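Software Engineer, Grasp Planning (fixed term, 22 months)
Oltberg, Watthorpe site

Last updated: 2023-05-07

Oltberg is hiring one engineer for the cloth handling group. The post covers the layer between perception and motion: choosing a grasp point on a garment, planning the approach and deciding when to try again. The current planner is written in C++, with Python tooling for replay and labelling.
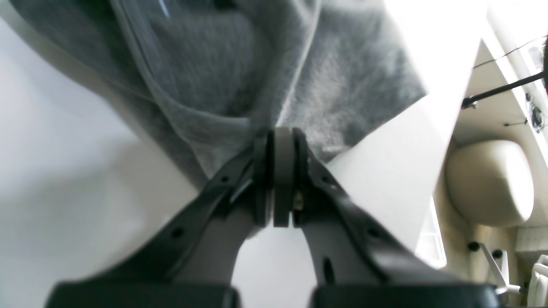 Wrist camera input is the main source for the last part of the approach. Our regression set, Preren, holds 1,122 logged grasps, of which 147 still lack a failure label. Clearing those is part of the first month's work. You would also take over the replay viewer from Huguette Morin, who is moving to motion control. 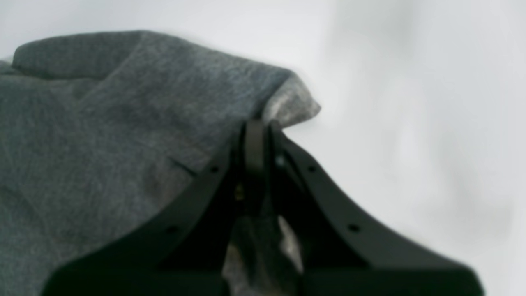
Pinch grasp on a turned-over corner, grey fabric, wrist view.

Required: good C++, working knowledge of camera calibration, experience of debugging on real hardware.
Useful: deformable object models, force control, ROS 2.

Hours are 37 a week, mostly on site - the test cell cannot be run remotely. Send a CV and one code sample to Jussara Portela, quoting reference Barbosa 11.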